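# The soap dish has had a hundred years and still doesn't work

I have been sold a lot of soap dishes. I don't mean that anyone knocked on my door. I mean that every time I bought one, I bought an argument along with it: this one drains, this one lifts the bar, this one will end the gray paste at the bottom for good. I have believed all of it at one time or another. I no longer do.

The latest argument came from Rimholm, in a brochure that landed in my mailbox in February between a water bill and something from a dentist. It showed a slab of pale stone with a groove down the middle, priced at 45 dollars. A groove! The copy said the bar would "rest and recover." Soap doesn't recover. It dissolves a little every time you use it, and then it sits in whatever you've left it in and dissolves some more. A groove down the middle of a slab takes the water from one spot and moves it to another spot, and unless the slab hangs over the sink, that second spot is your counter.

Skuvska sells a dish that goes the other way, with rubber spikes, and I owned one for most of a year. The bar sat up on the spikes nicely for a week. Then it softened and sank onto them, and when I picked it up it had a pattern of holes in it like something had been at it in the night. The spikes held on to what they had taken. I cleaned them with an old toothbrush, which is a job I'd never had before I owned a product meant to save me from jobs.

My complaint is with a whole way of thinking about small things in the bathroom. Somebody decides that an ordinary object has a flaw, which is usually true. Then they make the object three times the price and give it a new flaw. The old flaw is often still there. We are asked to clap.

The plain plastic dish, the kind with a rim and a grid in the bottom, at least doesn't make speeches. It's cheap, you can drop it, and it's shaped like what it is. I'm suspicious of it too, and I'll get to that, but I would take it over anything in the Rimholm brochure. A peach-colored bar in a pale plastic dish is about as much design as hand washing needs. 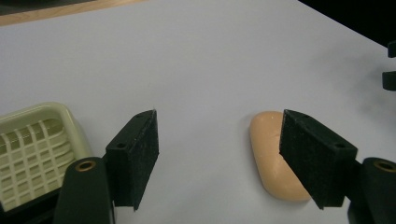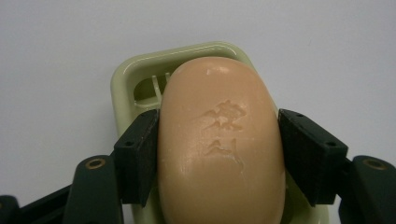

Look at the second one, where the bar has two characters standing up from its face, their edges already going soft. I like a stamped bar. I like that the stamp is the first thing to go, and that you can tell from it how far along you are without any help. The liquid people have never come up with anything as good. They give you a clear window on the side of the bottle if they're feeling generous, and the pump stops reaching the bottom long before the window says it should.

I put most of this in a shorter piece for the neighborhood newsletter, and it got more mail than anything I've written there, including the one on parking. Azucena Camacho wrote that I had the whole business backward and that the dish was never the problem. People leave the bar under the drip of the faucet, she said, and then blame the plastic. Move it a hand's width to the left and any dish will do, a saucer will do, the lid of a jar will do. She has kept soap on a jar lid for years and would like to know what exactly I've been spending my money on.

I've thought about that letter more than I wanted to. She's right about the faucet. I went and looked at my own sink and the dish was sitting exactly where the water lands when you shake your hands off. I moved it. The bar did better. I'm annoyed to report this.

But I don't think she is right about the lid. A lid has no way out for the water. It may get less of it over there on the left, but what it gets it keeps, and a bar lying flat in a shallow pool is a bar going to mush from below. I tried it for two weeks to be fair to her. By the end of the first I was peeling the soap off the metal. Perhaps her house is drier than mine, or she lives alone. We are four people here and one of us is eleven and treats hand washing like putting out a fire.

So a grid, then. My trouble with the grid is what goes on under it. Water runs through the openings and the bar stays up out of it, and so far that's the best idea anyone has had. Below the grid, though, there's a floor on most of them, and on that floor the water has nowhere else to go. It sits there with whatever soap it took along. The dish looks clean from above for a long time. You have to tip it to find out, and when you tip it you usually get some of it on your sleeve.

The two-part dishes are meant to fix this. You lift out the tray, rinse the bottom, put it back. Cloltard makes one that I'd almost recommend, except that the tray fits so tightly that you need dry hands to get it out, and the place where you want it out is a sink. I pried mine with a butter knife and cracked the corner.

I asked at Mendoza, the hardware store where I buy most of these mistakes, whether they carried a dish with a grid and no floor, just a rim and a rack, to set over the edge of the basin. They had one once. It didn't sell, because people set it down on the counter and then came back to complain that the counter was wet.

I can see how that happened. We want the water gone and we don't want to be told where it went. No dish can do that at 45 dollars or at any other price, and I wish the people writing the brochures would stop hinting that theirs does.

What I do now is dull. I have an ordinary plastic dish, well away from the faucet. I tip it out when I brush my teeth at night, which takes less time than reading the word "recover." When the bar gets down to a sliver I press it onto the back of the next one, and half the time it falls off by morning and goes down to the drain, and I fish it out and try again.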